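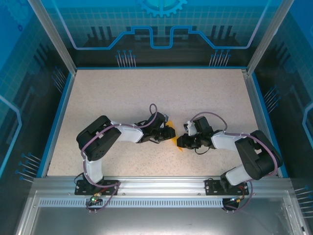
Dos brazos articulados, blancos y negros, frente a frente sobre un raíl de aluminio.

El glaciar que adelgaza según quién lo mida

El consorcio Coltthorpe asegura que el glaciar Nasitero perdió 87 centímetros de espesor el año pasado. La cifra ha corrido por media prensa. Conviene mirar de dónde sale: 10 estacas clavadas en la lengua, todas por debajo de los 294 metros de altitud, donde el hielo se funde antes.

El equipo de Beddoe, que trabaja con altimetría, publicó en febrero un valor bastante menor para el conjunto. Tampoco convence del todo - su modelo supone una densidad de nieve constante, y en la cuenca alta de Plalell eso es mucho suponer.

Que el hielo retrocede lo dicen las dos series. Otra cosa es vender una decimal como certeza con menos de 30 años de datos y dos inviernos sin lecturas.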